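Food & Drink | Long Reads
October 29, 2022
By the Features Desk

The apples of Trisden

If you drive out of Omthorpe on the old coast road in September, with the windows down, you smell Trisden before you see it. It's a sweet, slightly sharp smell, a bit like wet leaves and a bit like jam, and it comes from the orchards that run down both sides of the valley. I had lived an hour away for years and never once turned off. I could kick myself!

There are 120 kinds of apple growing here, and most of them you will never find in a shop. Some are the size of a plum. One has skin as rough as a potato and tastes, I promise, of pear drops. Another is so sour in autumn that the locals wrap it up and leave it until the new year, when it goes soft and yellow and makes the best crumble I have ever eaten (I had two bowls, then asked for the recipe).
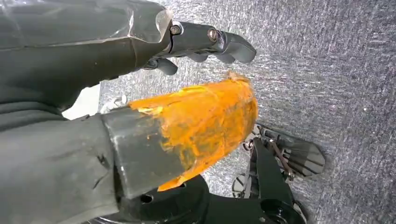
The variety everyone talks about is the Kwok, a late red apple with cream-coloured flesh and a snap you can hear across a room. It came up by chance in a hedge at the Trarkton end of the valley, and for a long time there was only the one tree. Then somebody took cuttings, and their neighbours took cuttings from those, and now there are nearly 600 Kwoks in Trisden, on farms, behind the chapel and in back gardens where they hang over the fence and feed the whole lane.

Picking starts early, while the grass is still soaking. You cup the apple, lift and give it a small twist, and if it's ready it comes away in your palm with the stalk on. If you have to pull, leave it for another week. I was slow at first and kept stopping to eat, but by mid-morning I had the knack and a very full bag. Bruised fruit goes to the press and the sound ones go into trays, stalks up, never touching. The shed at Trarkton held 3715 trays last season, stacked to the rafters, and walking between them with the door shut behind you is like standing inside a pie.

Then there's the juice! Each pressing is different because each day's fruit is different, and people here have strong views about which week is best. I tried five in a row from the same farm. The first was thin and bright, the last one dark and almost like honey, and the middle one was so good that I carried four bottles back to the car and went in again for more. 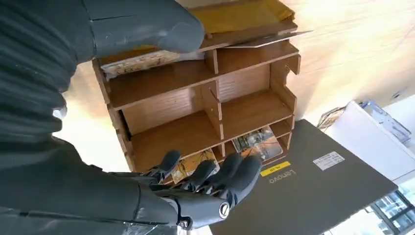

Can you grow a Kwok in a small garden?

A young tree on a dwarfing rootstock will do well in a sunny spot or a large pot, as long as it gets plenty of water in its first two summers and has another apple flowering nearby to pollinate it. Plant it between November and March, stake it firmly, and take off most of the fruit in the first year.

I've ordered mine already. It's going by the back gate, where the washing line used to be, and the neighbours have been told they can have whatever hangs over their side.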